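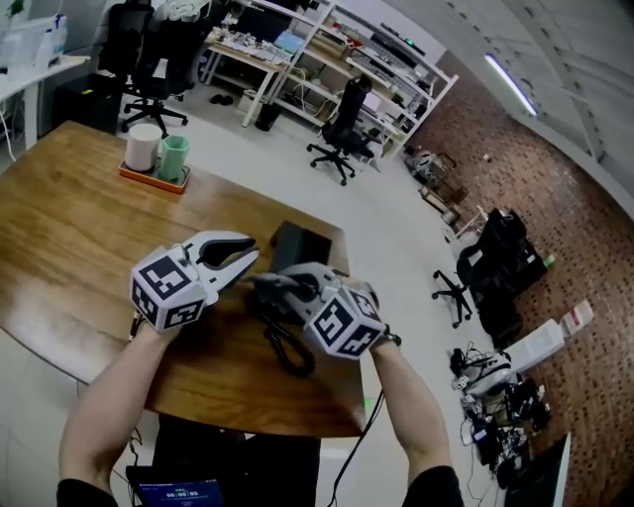

A reader in Dimmont writes that I am too hard on people who sell in a falling market, and that a plan is easy to keep when the money is small. Maybe the reader is right about the second part. I started with $200, and I still remember how calm I was.

But I want to defend my opinion. In November my shares in Anham lost 20 percent, and I had written my rule before I bought them: I look at the account 2 times in a month, and I sell only if the reason for buying is gone. The reason was not gone. The company paid its dividend and had the same customers as before. So I did nothing, and it was a very unpleasant nothing.

My mistake was with Ludodus. There I had no rule at all. I bought 851 shares after I read many excited comments, and I sold them in the morning when the comments became angry. Other people made both decisions for me, and I paid the commission.

The reader also asks if a small investor should give everything to a fund like Thambiah and stop thinking. For many of us it is a good choice, I don't argue with it. Only, a fund can fall too, and then you will sit before the same button. I would write down the rule first, on paper, and buy the fund the week after.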